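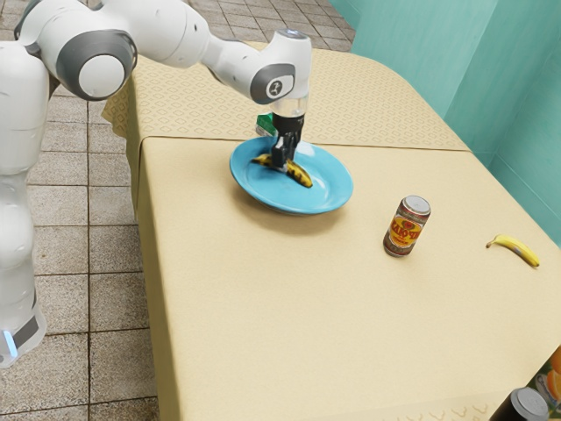

How to score a simulated pick-and-place run without fooling yourself

Your policy finished its evaluation overnight and reports a success rate you would like to frame and hang in the hallway. Before you do, spend an afternoon on the scorer. Ours was wrong for two months, always in our favor.

The task on this page is "put the banana on the plate," from the Stasunier tabletop set. The same steps work for any task where an object has to end up somewhere and stay there.

Step 1. Write down what success means

Use a full sentence. Ours is: the speckled banana rests on the plate, the gripper is open, and nothing moves for 40 simulation steps. Our first version said only that the center of the banana had to be inside the rim of the plate when seen from overhead. A banana dangling above the plate passes that test with flying colors.

Step 2. Name the object you mean

Give each object its own ID and put that ID in the check. If your table has a second banana, a scorer that looks for "banana" will happily take whichever one comes first in the list. Print the ID with every result.

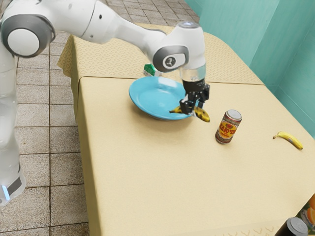

Lornuncombe, March 2024

Step 3. Collect the awkward moments

Save states where the banana is still in the fingers and close to the rim. You want some 40 of them, labeled by hand as success or failure. Do the labeling before you look at what the scorer thinks, or you will find yourself agreeing with it. Have a second person label the same set, then argue over the leftovers. We argued mostly about the rim.

Step 4. Add the release test

Check three things in this order:

Finger contact with the object is zero.
The object touches the plate.
Object speed stays under your limit for the whole waiting period.

If the contact test flickers on and off, lengthen the wait before you touch the threshold. Han, our simulator, reports a ghost contact now and then when the fingers open slowly.
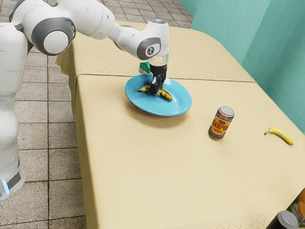
Methods Notes, Issue 2

Step 5. Treat a closed gripper as unfinished

A banana in the middle of the plate looks like a win, and a closed gripper means it gets no points yet. Let the episode run. If it times out with the fingers shut, log it as "no release" and keep that apart from "missed plate." The two failures need different fixes, and lumping them together cost us most of April.

Step 6. Rescore the old runs

Replay your saved states through the new check. We had 4,000 episodes on disk and started with 1,000. The ranking of our policies changed, and the Prisov baseline, which we had been politely pitying, moved up past two of ours.

Report both scores in your write-up, old and new, with the success sentence from Step 1 printed next to the table.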